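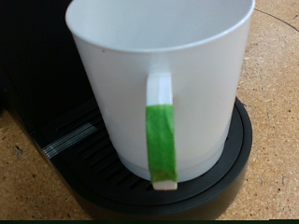
The most common complaint about our obituary page this winter was length, and it came from both directions. Half the letters say the notices run on for a week. The other half want to know why we trimmed Grandmother's bowling. So here are the rules again, in time for the May issue, and I'd suggest sitting down with them before you need them. Get a mug — a white one with green tape on the handle like the one on the drip tray there will do, though you'll have to fill it yourself — and give it twenty minutes. A notice written at the kitchen table on a slow afternoon is nearly always better than one written at midnight between phone calls to the airline.

The free notice is 218 words. It was 200 for many years, until somebody in the Pullau office measured the column properly and found room for eighteen more. Families have used them mostly on grandchildren. Anything past 218 is charged by the line, and the Kesard branch will tell you the price before you commit, if you ask before you commit.

Names count as words. So do nicknames in quotation marks. A dog counts as one word no matter what the kennel club calls it.

We need the full name, the age, the town, and the time and place of the service. Everything else is up to you. You may leave out the cause of death, the job he hated and the first husband. We don't print poems longer than four lines, and we have now read the one about the ship going over the horizon often enough to set it from memory.

Please check the survivors list twice, then have a cousin check it. Last year we ran 2 corrections for misspelled churches and a whole page of them for left-out relatives, several of whom phoned in person to confirm that they had survived. Steps and halves go wherever the family wants them. We don't referee.

One photograph is included. It doesn't have to be recent. Our readers at the Kakineo end seem to favor Navy portraits from sixty years back, and very handsome they are, but please write the name on the back in pencil. Ballpoint goes through, and then your uncle has a mustache.

Send everything to the Illés Street office, Box 2226, or drop it through the slot. Copy that comes in after noon on Thu 3 April waits for the following issue, and that includes copy from people who know the editor. For changes to a notice already sent, call extension 2041 and leave the last name first, slowly. The machine gives you half a minute and then hangs up on everyone alike.

If you're writing your own ahead of time, we'll keep it on file at no charge. Leave the date blank. One gentleman filled his in, and he has been by twice to move it back.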